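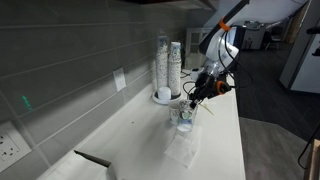 Bit-na thinks I should drop supplier trust and do something with numbers in it, because numbers can be handed in on time and trust can't. She said this on the stairs, going down, while I was going up to see Dr Trummer, so I had all of two flights to form an answer and didn't.

27 February 2026. Dissertation proposal, version whatever. The title this morning was "Why do small manufacturers stay with late suppliers?" Valentin Trummer read it, put his glasses on his head and asked which manufacturers. I said Wragg. He asked which others. I said Wragg again, with more feeling.

So Wragg it is, a single case study, provided their buyer ever answers. She has promised me 133 purchase orders from the Ditthorpe site, of which 44 came in late, and nearly all of those were from Gerik. They have used Gerik for 22 years. I asked on the phone why they'd never switched and she said, "To whom?" I wrote that down as a finding. It may be the whole dissertation.

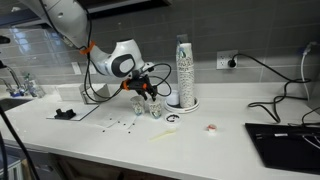 The trouble is that I still need a theory to hang it on. Transaction costs would do, and so would relationship marketing, and I have read enough of both to be dull at parties. Thodoris has gone for sole sourcing in packaging and already has a literature review, with headings, the swine. Yoon-hee is doing late payment. She offered me her reading list — 60 papers, sorted by how annoying she found them — and I took it with thanks and put it under the other one.

Looked at Rellow in the afternoon, the ordering software Wragg are meant to be moving to. Their brochure says it will "reveal the true cost of every supplier". The buyer says it keeps logging her out.

Ethics form is due before anyone can be interviewed. Question nine asks whether my participants could suffer distress. I put no, then thought about Gerik and changed it to "mild". Proposal has to be in final shape by May. Rang Mum, who asked if procurement was the same as shopping. Said yes.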